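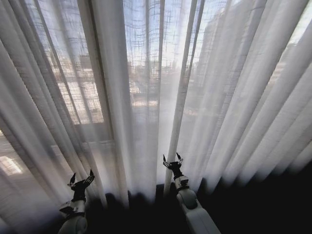
The Nellura Household Robotics Challenge is a student competition in which teams program a two-armed robot to carry out domestic chores. It is best known for its curtain task, in which a robot must open and close a pair of curtains at a window. The challenge grew out of a class project at Yoon College and is now run by the college's robotics club, with equipment supplied by the parts maker Prondach.

Format

Each team has up to eight students. A team is given one practice period and two scored attempts, and only the better attempt counts. Points are awarded for how far each curtain travels and how evenly it hangs afterward. Points are taken away for pulling on the rail, touching the glass or asking a person to step in.

Teams may write their own control software or start from Talto, a teaching package maintained by former members of the club. Most start from Talto. The rules describe the resulting entries as "independently developed," a phrase that has drawn complaints, as much of the arm control in a typical entry is inherited from the package and changed very little.

The curtain task

Curtains are a harder job for a robot than they look. Cloth changes shape when it is touched, and a gripper that closes a little too early comes away with nothing. Thin fabric adds a second problem, as daylight coming through it can confuse a camera that is trying to find an edge.

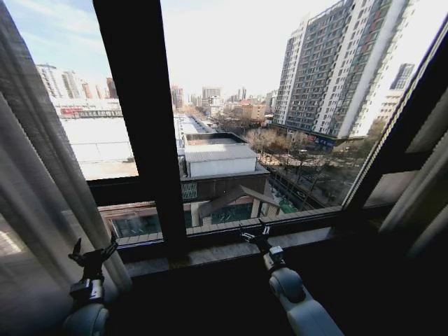
Entrants may choose between a scripted approach, in which the arms follow fixed positions, and a learned one, in which the software is trained on recordings of people steering the arms. The organizers promote the learned approach heavily. Their handbook says that 4000 recordings are enough for "reliable household performance." It does not define reliable, and the recordings it refers to were all made with the same window and the same curtains used in the contest. No results from a second room have been released.

Scripted entries have placed well under these conditions, which is hardly surprising when the rail never moves. A rule change announced on 4th May would have let judges shift the starting position of the curtains between attempts. It was dropped before the December final, and the club gave no reason.

Claims and criticism

Club material calls the challenge a step toward robots that can help at home. The evidence for this is thin. Scores are published as a single total, so a reader cannot tell a clean run from one that was rescued by bonus points, and failed attempts are left out of the summary tables.

Supporters answer that the project is a teaching exercise and should be judged as one. Students do get time on working hardware, and four of the course's assignments are built on the contest task. Whether they learn more than how to handle one set of curtains has not been tested.

See also

Talto (software)
Prondach
Yoon College Robotics Club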